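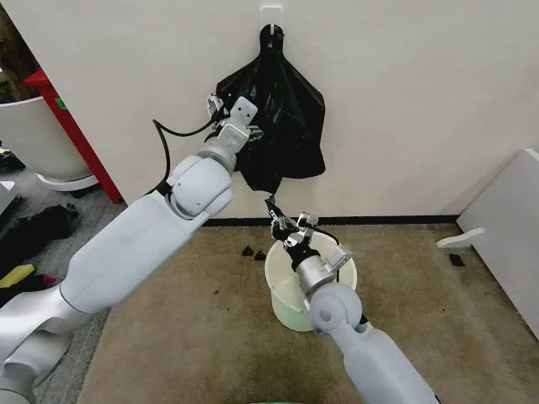

Bag and Bucket Person Wanted, Edley House

Edley House has 81 rooms, nearly all with a bucket that needs a bag in it. We are looking for someone to see to this, two hours a day, starting at 6 a.m.

You will hang black bags on the little stick-on wall hooks, line buckets, and carry full bags to the yard. The hooks are not strong — please don't test them with your coat. Carpets get vacuumed by somebody else, who has opinions about crumbs.

No experience needed. Patience with bags that won't open is a plus.

Starts in June. Leave a note with your phone number at the Vedcombe Street desk, room 102. Résumés longer than a page will be used as liners.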